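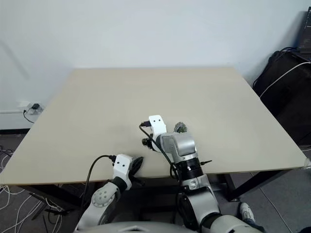

On Keeping a Household Inventory

Home office > Records > Journal

Posted by A-yeong Kwon, Mar 28, 2025

It has been the practice of this journal to report on one domestic procedure at a time, and the present entry concerns the household inventory. The subject was last raised in September, when the insurer's renewal packet arrived with a form asking for "a reasonable list of contents." The form allowed nine lines. The list now runs to 400 entries and is kept in a gray binder, with a second copy at my sister's home in Matumell.

The first attempt was made by room. This is the method given in most of the pamphlets, and it served well enough for the bedroom and the hall. It failed in the kitchen, where objects move between cupboards according to the season, and it failed again in the closet under the stairs, which holds the belongings of every other room. After two weekends the kitchen pages had been crossed out and rewritten so often that they could not be read.

The second attempt was made by kind. Linens were entered together wherever they were stored, followed by tools, cookware, papers, lamps, books and so on. A person reading the list can now see at once that the household owns 3 ironing boards, a fact that had escaped notice under the earlier system. One has since been given to a neighbor.

Each entry carries the name of the item, the year it was acquired, the price if known, and a short remark on its condition. The remarks are limited to one line. An early draft permitted longer ones, and the entry for my grandmother's sewing box grew to a page and a half before it was moved to a separate notebook, where it remains and is still being added to.

Prices presented some difficulty. Receipts had been kept for the larger purchases only, and gifts had none. Where no receipt existed, the price column was left blank and marked with a small p, for pending. A considerable number of these marks will never be resolved. It was decided that any item worth less than 100 dollars need not be researched further, and this rule has saved a good deal of time. The insurer, when asked by telephone, raised no objection.

Books were counted by shelf and entered as groups. The exception is the set of county histories, which belonged to my father and is listed volume by volume. The fourth volume is absent. It was lent in good faith some years ago to a colleague in Pinis, and a polite letter on the matter has been sent.

Photographs of valuable items are stored on a small drive, labeled with the same numbers used in the binder. The drive can hold up to 3000 of them, far more than the household will require. Labels were first written in pencil, which rubbed off against the sleeve. Ink has been used from the letter F onward, and the earlier labels are to be redone as time allows.

Readers have written to ask how often such a record should be revised. The present arrangement is a review each spring and a brief correction whenever something is bought, sold, broken or given away. The corrections are entered on a loose sheet at the front and copied into the body of the list at the review. The sheet for this year already has writing on both sides, owing chiefly to the replacement of the kettle and the return of a box of Terby glassware that had been in storage.

The next entry will take up the filing of warranties, together with the question of how long an appliance manual ought to be retained once the appliance itself is gone.

Contact A-yeong Kwon | © 2025 A-yeong Kwon. All rights reserved. | Back to top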